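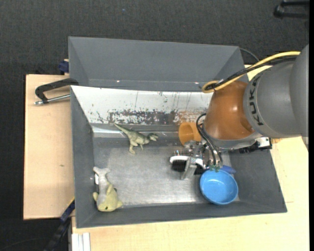
3. Showing the arm what we want

3.1 The bin and what goes in it

We teach the arm from one side only, and everything it learns about picking things up it learns over the same grey bin (Figure 1). The bin has sloping walls and a scuffed metal floor, and it is clamped to the worktop so that it stays put when somebody drives the gripper into the side of it. I have done this more often than anyone else in the group, so I feel strongly about the clamps.

Figure 1. The KUKA arm with its gripper at the brush. Also in the bin are the orange cup, the blue bowl, the green dinosaur and the plush toy.

I picked the objects myself, mostly by asking what would annoy a robot. A bowl is open and has a rim you can pinch, but you have to commit to one side of it. A cup lying on its side is a different problem from a cup standing up, and we count it as one. The dinosaur is all tail and legs and open jaws, so there are plenty of places to grab it and most of them are bad. The plush toy gives way when you squeeze it, which makes it easy to hold and hard to let go of neatly. And then there's the brush – my favourite, and the one our pilots moan about. The bristles offer a nice big target, and a beginner will nearly always go for them, but the body is the better bet if you want to put the thing down facing the same way you found it.

3.2 Two ways of teaching

We collected demonstrations in two ways. In the first, which we call hand guiding, the person stands at the bench, takes hold of the arm and leads it to the object while it goes slack under their hands. In the second, the person sits at a desk with a hand controller and drives the arm from there, watching the bench on a screen. The remote set-up runs on Onlow, our own control software, and the recordings from both go into the same store, called Mrema, in the same format. We fussed over that format for weeks, and I'm glad we did, because it meant that nothing later on had to know which way a demonstration had been made unless we told it.

Hand guiding feels lovely. You can sense when a finger touches the floor, and you slow down without thinking about it. The snag is that your own arms and shoulders get into the recordings, and the robot will never have a person leaning over it when it works alone. We dealt with this by playing each hand-guided path back with the person standing clear, and recording the pictures during the playback. Objects sometimes ended up a little off from where they had been, and if the playback missed, we threw the demonstration away.

Driving from the desk is slower to learn and much less pleasant for the first hour or so. Depth is the trouble. From a single view it is very hard to tell whether the fingers are beside the brush or above it, and most of our early remote attempts closed on thin air (mine included!). Kanini Langat came up with the habit that sorted this out: stop above the object, turn the wrist, then go straight down and don't steer again until you touch something. We wrote it into the pilot notes, and it shows up plainly in the paths, as a short pause before each descent.

3.3 What we kept

In all we recorded 1,000 demonstrations, 400 by hand guiding and the rest from the desk. We dropped 192 of them, mostly for missed playbacks and for grasps that slipped before the lift was over. A demonstration counted as good if the object cleared the bin wall and stayed in the fingers until the pilot chose to open them. We didn't mark anyone down for style, and there are some truly ugly grasps in the set. I wanted them left in. If a pilot pokes at the dinosaur, backs off and comes in again from the tail, the backing off is worth having, and a model trained only on tidy paths has no idea what to do after a poor start.

Before each attempt the objects were tipped in and left where they fell, except when one landed on another and hid it completely, in which case we gave the bin a stir. The pilot was then told which object to fetch. We held back 80 of the good demonstrations for testing and never used them for training or for choosing settings. The training itself is described in Section 4.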